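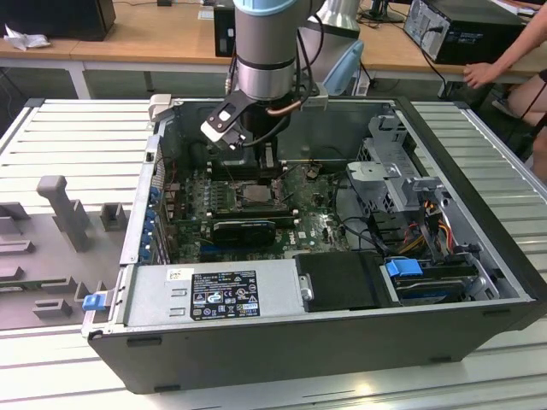
Sang-wook Chae objected, on reading a first draft of this section, that a desktop computer is a poor test of how well people can take things apart, because most of the parts inside it were meant to come out again. We think the objection is fair, and it shaped how we set out the results. A washing machine or a kettle is closed up for good once it leaves the factory. A desktop tower was sold on the understanding that somebody, some day, would want to add memory or change a drive.

4.2 Access to parts

We looked at machines that came through the Walteo repair shop between May and August. For each one, Worku and Gasitz staff wrote down which parts could be reached once the side panel was off, and which could be reached only after something else had been moved. A part was called "open" if a hand could get to it and its fixings without shifting any other part. Cables were treated separately — a loose cable can be held aside with a finger, but one tied to the case cannot.

Of the 90 machines, 16 were left out of the timing results because earlier repairs had changed the layout or fixings were missing. They are kept in the counts of damaged parts in Section 5.

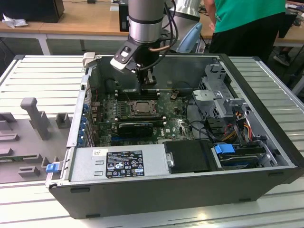 Figure 2. Desktop tower on its side with the side panel removed.

Memory was the part most often replaced and the one that gave the least trouble. Staff who had never opened a computer before found the slots quickly, and most of their mistakes came from pressing on one end of a module only. Whether the memory counts as open depends largely on what is fitted nearby. In the case in Figure 2 the slots run along one side of the processor socket and the graphics card lies on the other, and no cooler is fitted, so the memory was recorded as open. With a large cooler in place the same board would often have been recorded differently.

Drives were slower. The delay came mainly from finding the catch, and coloured catches helped: staff working on cases with coloured latches seldom reached for a screwdriver first. Power leads were the usual obstacle after that, above all where they had been bundled close to the drive bays.

Removal of the power supply took some 8 minutes at the median, and two staff were needed for the heavier cases. The Lavura checklist puts this step last, and we kept to that order throughout.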